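Keltham talk, 10/22/23 – notes, 2 halves, keep it moving

Open: who here cooks for more than themselves? Hands up. Wait for it.

Main point – small kitchens waste food because things go in cupboards and get forgotten. Tell the Olvera story (onions, the smell). Don't drag it out.

Slide 2. Start with one plate. What do you really eat on a Tuesday? Portion first, shopping list second. Most people do it teh other way round.
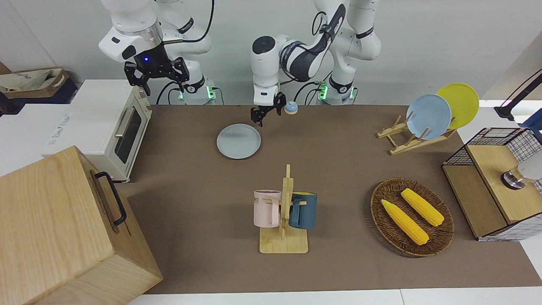 One plate, flat on the mat.

Then the figures from our Tramora survey. 846 households replied. Most threw out veg before anything else, bread next. Say the number slowly, last time I gabbled it. Leaflets went to 2,000 homes so its a decent return – someone will ask.

Pause. Water.

Second half – where food lives. Fridge drawers are where salad goes to die (usually gets a laugh). Eye level for anything that needs eating first. Date on the tub. Pen on a string by the fridge.
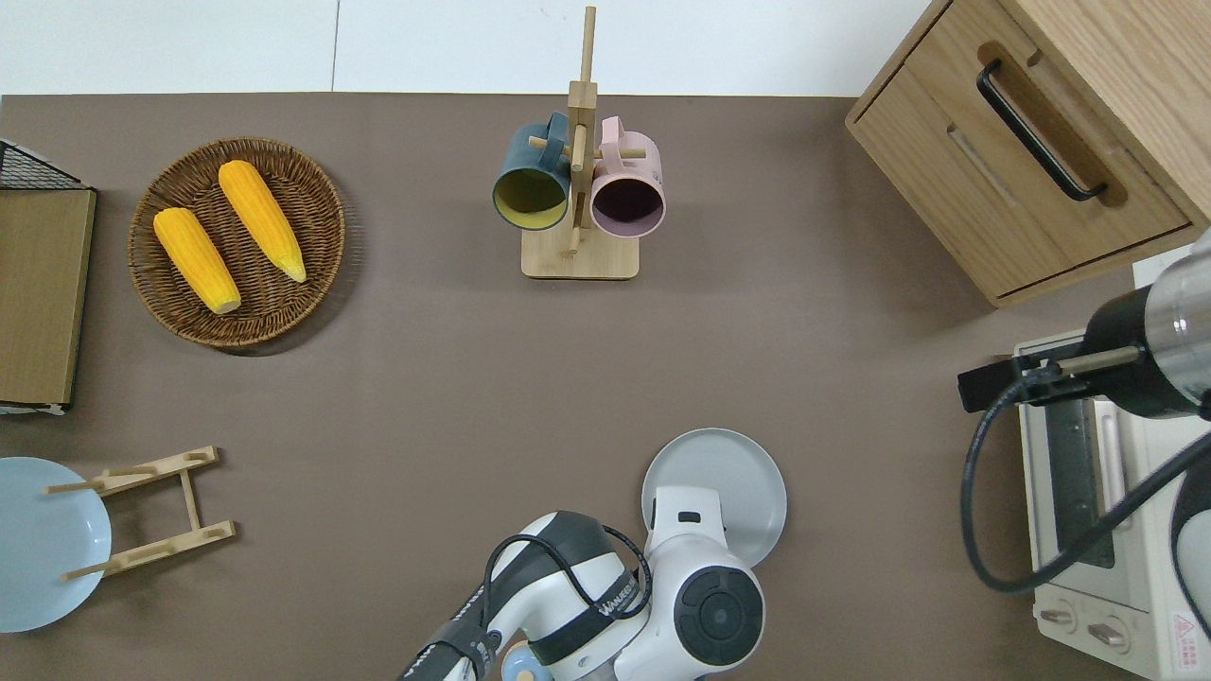 Seasonal veg next, and the Gaven market prices. Buy what's cheap that week, plan round it, not the recipe book. Keep it where you'll see it – two ears of corn in a wicker basket out on the table, you'll think of supper every time you walk past. Same goes for squash, apples. Not for potatoes, they want dark.

Skip freezer slide if running late.

Questions. Handouts by the door, sign-up sheet too.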